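Kohlhase Bracket & Fixture

Print this page | E-mail this page

About us

Small shop in Drorkbridge. We make and fit metal brackets, straps and hangers, mostly one-offs and short runs, for people who have something that needs to hang from something else. Signs, lamps, test gear, shelving, a church bell once (a small one).

Started by Bheki Swanepoel in a rented garage on Diltley Road with a drill press and a vise. The garage leaked. We moved to the present building when the second press arrived and wouldn't fit through the door. There are six of us now, plus Jintana's nephew in the summer.

Who does what

Bheki - quotes, bending, final say on steel.
Jintana Chareonsuk - drawings and layout. If your sketch is on a napkin she wants the napkin, not a photo of it.
Munther Yammine - fitting and mounting. Call him before you drill anything.
Lizelle Shezi - office, invoices, shipping, phones before 10.
The other two are in the back and would like to stay off the web site.

What we make

Flat straps. T brackets. Angle brackets. Hangers for round housings, which is where most of the work comes from these days. A round mount is a pain to hang anything off. No flat edge to square up to, screw holes wherever the maker felt like putting them, and usually the customer has already tried it with a hose clamp.

For those we mostly go with a T. Short crosspiece over the face of the mount, long strap hanging down off the middle. Screw in the center, one toward each end, done. We've tried fancier. We did a whole run of curved ones for a customer out past Wimness and they came back in a box, all of them, with a polite letter.
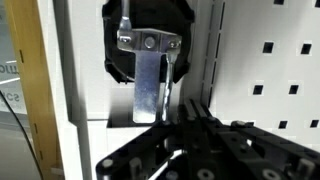 The strap length is the thing people get wrong. They measure to where the part is now and forget they'll want to get a hand or a wrench in there later. Add more than you think. We can cut it down while you wait, can't make it longer. Well we can but you'll pay for a new one.

Finish. We leave most straps plain. Brushed if you ask, painted if you insist, and paint adds 4 working days because it goes out to another shop and we wait our turn like everybody else. Plain steel will mark from fingers. Some people mind that and some don't, so please say so when you order and not when you pick up.

Screws. Send us the ones that came with your mount if you still have them. All of them please. We keep a wall of drawers but we are not going to have the odd little thing that came in a bag with your housing in whatever year that was. If the small ones at the ends don't match the middle one, fine, tell us wich goes where.

How we work

Bring the part in or mail it. Drawing comes back to you, you say yes, we cut. Minimum order is one. Price breaks start at 10 pieces. Rush jobs if Munther is in a good mood, and there is a rush charge either way.

We don't do: anything that holds up a person. Swings, harness points, loft ladders. Please stop asking, Lizelle has to write the same letter every time. We also don't do stainless any more, the supplier quit and the next one is 3 hours off.

Closed two weeks in November for stocktaking and to move the big shear, which has needed moving since we got here. Phones will be off. E-mail gets read but slowly.

Visitors welcome after 10. Side door, the front one sticks. Closed shoes or you stay in the office with the coffe.

Comments (3)

Uzma Paracha
Had a T bracket made for a round lamp mount in our stairwell. Ordered it short, was told it was too short, ordered it anyway. Now have two. The second one is great.

R.
Do you still do the double hook for bikes? Page used to list it.

Kohlhase office
R. - yes, ask for it by phone, the drawing never made it onto the new site. - Lizelle

Contact | Directions | Back to top
Copyright Kohlhase Bracket & Fixture, Drorkbridge. All rights reserved.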